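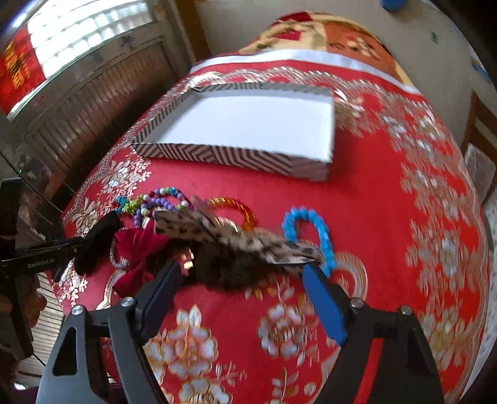 *Accessories pile and the chevron box, red peony cloth, before sorting.*

**October 2024, bench notes, small repairs**

OK, the hair and wrist stuff finally has its own session. It has been riding along at the bottom of the mending tote since September and I was tired of fishing scrunchies out from between the zippers. I tipped the lot onto the flowered cloth and put the chevron box behind it, empty, so there's a target.

Cloth first, because I know someone will ask. Yes, the peonies are busy, and yes, small dark things vanish against the scrollwork if you aren't careful. But beads don't roll on it the way they do on the bare bench, and I'd rather squint than crawl. The folded quilt can stay on the table for now. It makes a decent backstop.

Going through what's there:

**Pompom clip with the leopard bow.** My favorite thing in the pile and also the biggest pain. It's dark brown and very fluffy, and it takes up more room than anything else we have to store. I want to check how the bow is held on before I do anything to it. If it's glue I'll leave it alone. If it's stitched I'd like to add a couple of stitches in brown thread (the matte one, not the shiny Claveck spool, which shows). Please don't brush the pompom with the wire brush! A wide comb and some patience will do it.

**Crimson scrunchie.** Velvet, so no iron anywhere near it. Steam from the back if it needs anything. Velvet also picks up every bit of lint on the bench, so it goes in the box last, or in a little bag if we have any left.

**Black bow clip.** Tiny. This is the one that will get lost. I'm going to pin it to a square of card as soon as I pick it up, same as we did with the collar buttons.

**Bracelets.** The multicolored strand, the orange and amber faceted one, and the bright blue. I want to go over all of these for worn cord before they go anywhere near a wrist. The test I've been using is to stretch gently over a tray, look at the cord between beads, and if it's gone fuzzy, restring it. Don't bother trying to re-knot old elastic — I did that with the last batch and had to do every one of them over.

For restringing I've been on the Liseo elastic, and I'm still happy with it. The Rebelo cord is nicer to handle but too thick for small holes, so keep that for chunky beads only. One dot of glue on the knot, then leave it alone overnight. I know it looks dry after 15 minutes. Leave it alone.

For the multicolored one, write down the color order before cutting! I lay the strand along a ruler and take down the sequence on the back of an envelope. Low tech, works fine. The blue one can be cut straight into a saucer.

**Gold charm.** It's down by the bottom of the pompom and I don't know yet if it belongs to the clip, came off one of the bracelets, or is just a stray. Don't attach it to anything until we've looked for an open ring. If there's no obvious home for it, it goes in the odd-bits jar with a label.

About the box. I like it — it's shallow, so you can see everything at once, and the white bottom is a relief after the cloth. What it doesn't have is dividers, and bracelets in an open box turn into one big knot by the end of the week. Plan is to cut strips of white card, notch them, and slot them together to give one long section down the side for bracelets and a few squares for clips and scrunchies. The pompom gets a square to itself. I'd like to do it with no glue, so the strips can come out if we use the box for ribbon later.

I thought about one of the Cerken trays with the built-in compartments, but the compartments are too small for anything fluffy and I don't want to buy another tray that ends up full of pencil stubs.

Log numbers: the new tags start at 3,147, one per item, and the charm gets one too even if it's a stray. Seed beads stay on bulk tag 114, same as before. I opened the new bag of 4,000 for patching strands, and it's on the top shelf with the clip on it. Put the clip back on, please.

Still to do:

- cut and notch the card strips
- card the little black bow
- check cord on the bracelets, restring as needed
- look at how the leopard bow is attached
- find the charm's home, or jar it
- more brown thread, matte

If you need the table before I'm back, slide everything into the box as is and move the whole thing to the shelf. Just keep the velvet away from the glue.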